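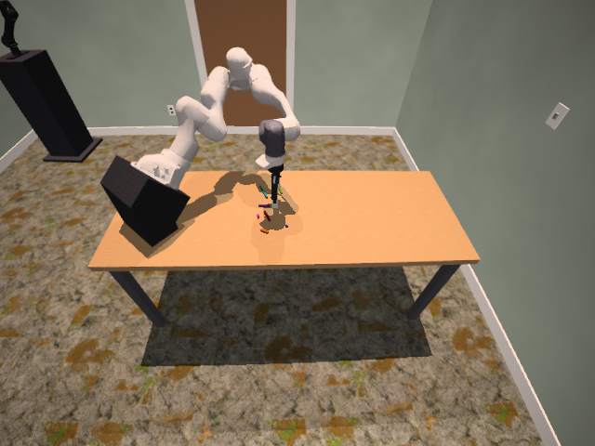 Minutes, cell upkeep meeting, Halham
October 31, 2024 — by Aslak Myklebust

Print this page | E-mail this page

I took notes again, so blame me for spelling! We started with the Mernora cell, model version 65, and the reset routine before each run. The white arm comes down over the left part of the table with all the little colored sticks near the gripper, and the right half sits bare, so Wiriya's crew would like the start layout spread out more. Agreed. I'll redo the start file (it's still the one from February).

Next, the gripper. We want it to open fully and point straight down before every pick, and the check for that goes into the startup script as step 8.

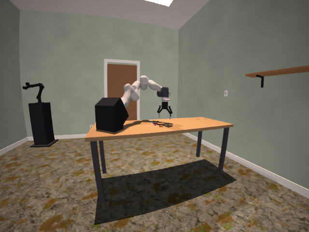

I also asked for a pause after the check, long enough to read the joint values and write them in the log. Clomel wants the log kept to one line per run — fine by me.

Open items:
1. Finger spacing. Compare the open width with the longest bar, the teal one, and save the setting under ticket 1223.

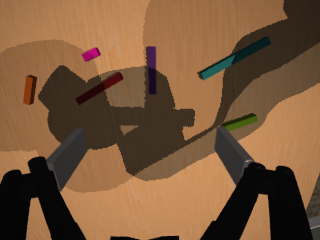
2. Shadows. They fall right across some of the bars, and I'd like to try a softer ceiling light. Ticket 2358, mine.

Comments

wiriya_cell: Can the new start file keep the old name? Our scripts look for it.

Aslak: Yes, same name, same folder.

benchside: Put me down for the finger spacing.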